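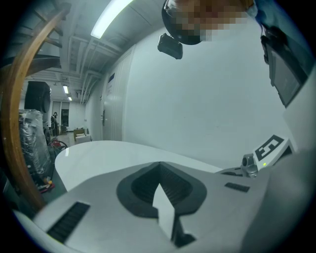

Mendik ML-13 Low-Side Load Driver Board: Bench Review
By Cameron Morrison

The Mendik ML-13 is a four-channel low-side driver board for relays, small solenoids and DC fans. It takes 3.3 V or 5 V logic inputs and switches loads from a separate supply of up to 24 V. Each channel has its own flyback diode and a status LED on the input side. The sample under review was bought at retail from Cluvstead and has been on my bench since December.

Setup

Supply and load connections are screw terminals on a 5 mm pitch. Logic connections are a single-row 0.1 inch header, supplied loose. The terminals accept stranded wire without ferrules, but the screws are shallow and a worn driver will slip. Logic ground and load ground are joined on the board at one point near the supply terminal. There is a solder jumper to split them, marked JP2 on the board and JP3 in the manual. JP2 is correct.

Switching

With a 12 V supply and a 1 A resistive load, I measured a 44 mV drop across the output transistor. That figure includes a short length of trace. Turn-on is quick enough for any relay and for PWM up to a few kilohertz. Past that, the gate resistors begin to show and the falling edge rounds off. The inputs have pull-downs, so outputs stay off while the host controller boots. The older Eide board I used before had none, and its relays chattered at every reset.

I ran one channel into a small 12 V relay for some 3,000 cycles at one per second. The drop measured the same afterward and the clamp waveform had not changed.

Heat

One channel at 2 A is warm to the touch. All four at 2 A is more than the copper can handle in a closed box, and the data sheet derates to 1.2 A per channel for that case. The product page leaves the derating out. Anyone planning to load every channel should read page 3 of the data sheet first.

Faults

No reverse polarity protection on the load supply. No fuse. The status LEDs follow the input signal, so a lit LED does not confirm that the load has power. The mounting holes are a tight fit for M3 and do not match the Cavville enclosure rails, which the Eide board does.

Verdict

Good for relay work and light fan control. For heavy solenoids on all channels, buy something with a heat sink. Add an inline fuse on the load supply in either case.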